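In Defense of the Cheap Plastic Pitcher

Posted Wed 6 December

Quick one before the day gets away from me. I have been meaning to write this since May and kept not doing it.

Everybody I know is getting rid of their plastic. Glass jars, glass bottles, glass everything, with the bamboo tops and the little chalk labels. Fine. Looks great on a shelf. I had the glass ones too. I have also swept glass out from under a refrigerator at six in the morning in socks, and I would like to speak up for the other side.

The clear plastic pitcher with the lid and the long handle. That one. The kind you get at a discount store in Rundton for 7 dollars, next to the dish racks. Mine says Jasteck on the receipt and nothing on the thing itself. I think it's the best object in the kitchen and I think people are embarrassed by it, and they should quit being embarrassed.

Start with the handle. A glass carafe mostly doesn't have one. You're supposed to grab it by the neck, full, cold, sweating, and pour for company. My hands aren't big. My mother's hands are worse than mine, and she won't touch a carafe at all now, she waits for somebody to pour for her and says she isn't thirsty. Give her a pitcher with a real handle, one that comes off the top and hangs down far enough to get four fingers behind, and she pours her own. That's the whole argument really. I could stop.

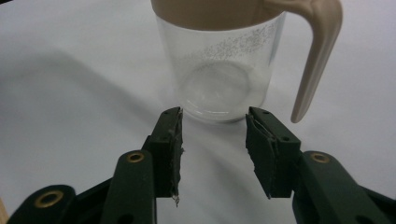

But then people say, it goes cloudy. It gets scratched. It gets those specks up near the top that won't come off no matter what you do. Yes. It does. So does every drinking glass in my cupboard, hard water doesn't care what you paid. White vinegar, warm water, leave it an hour, rinse. Some of it goes and some of it stays and you pour the iced tea anyway. I've never once had a guest hold a pitcher up to the window and inspect it. If I did have that guest they could go get a drink out of the hose.

And being able to see how much is left! Sounds dumb until you have one of those nice enamel ones, which I also had. You open the fridge, you see enamel. Is there anything in it? Who knows. You lift it. There's an inch. Somebody left an inch so they wouldn't have to refill it. With a clear one the guilty party gets caught from across the kitchen. We had way fewer arguments after we switched back, I'm not kidding.

Color. I'll give a little ground on color. For years the lids came in one red and one blue and the red was an awful red. Now they come in beige and coffee-with-milk kinds of shades, and all right, that's somebody in an office deciding what's tasteful this year. Still I like it. Sits quietly on a white table. Doesn't yell at the plates.

Now the part I'm actualy mad about, which is lids.

We have a lid problem in this country. Not only pitchers. Tubs, canisters, the little round see-through ones off the sugar bowl or the cotton ball jar. They go in the drawer and they never find their bottoms again. I cleaned out my drawer in the spring and took it all down to the table and matched what I could, and the pile with no partner was bigger than the pile with. I had lids from containers I couldn't remember owning. I had a Pace lid, and I would swear in court I never bought a Pace anything.

What do the companies do about it. They change the size. Every couple of years, a hair wider, a hair narrower, so the old lid sort of sits on there and looks at you. I wrote to Undix, they make the stackable tubs with the snap sides, and asked could I buy three lids. Just lids. They said lids are sold with the complete set. The set is 26 dollars! I have the tubs. The tubs are fine. The tubs will outlive me. I need three lids and what they want to sell me is more tubs, and in a year I'll have more lost lids, and around we go.

So I would make it a rule. If you sell a thing with a lid, you sell the lid. Put a number on it, stamp it on the underside where it doesn't wash off, and keep that number going. People would pay for it. I'd pay too much for it, probably. I'd pay half the price of the set just for the satisfaction.

Until somebody does that, here's how we manage at our house, take it or leave it.

Tape. Painter's tape, the blue kind. It sticks to plastic, it comes off again, it takes a marker. Tub gets a piece, lid gets a piece, same letter on both. When it gets ratty pull it and put on a new one. I tried the nice printed labels first and those never come off, you scrape at them with a thumbnail and get that gray gum that picks up lint for the rest of its life. Masking tape is no good either. Goes brittle, leaves a stripe.

Do it at the table with everything out. Not in the cupboard, not one at a time while dinner's on. I clear the whole table off, wipe it down, and bring the stuff over in a dishpan. Takes an evening. Play the radio.

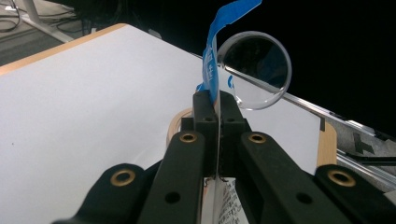
And while you've got it all out, peel the packaging off properly. I mean the clear film, the little white tags with print so small it may as well be ants. I'm amazed how many people (me) will leave a piece of film on a new container for months. It gets water behind it, it gets soap behind it. Get a fingernail under the corner and take it off the first day. Read the tag first if you can, that's where it tells you top rack only, and then you'll know why the last one came out of the dishwasher shaped like a taco.

Anything with no partner after that goes in a bag, bag gets a date, bag goes on top of the fridge. If I haven't needed it by the next time, out it goes. My husband thinks the bag is cruel. He has rescued the same round lid twice. It doesn't fit anything, he just likes it.

I know what the letters are going to say. Plastic is bad, plastic is in the ocean, plastic is in the fish. I believe all that. I'm not telling anyone to go buy 100 pitchers. I'm saying if you've got one, and it works, throwing it in the trash so you can buy a glass one doesn't take any plastic out of the world. It's the same plastic, only now it's at the dump and you've bought a carafe. Keep the one you've got. Use it til the handle goes. Mine has been going strong for years, dropped more times than I'd admit to, off the counter, off the porch rail, once down the basement steps with lemonade in it. Bounced. Lemonade all over the wall but the pitcher bounced.

A carafe would have been one trip, one time.

And they nest badly, I'll say that too before somebody writes in. The handle sticks out and you lose half a shelf. I keep mine on the door side of the fridge with the handle turned in, full or not, and then there's no storing it to worry about. If your fridge door is the shallow kind I don't have an answer for you. Maybe the carafe people do.

Anyway. Comments are open til Friday, then I'm closing them for the holidays. If anybody has a spare set of Undix lids, the middle size, with the snap sides, I'll pay postage. Clear or blue, doesn't matter.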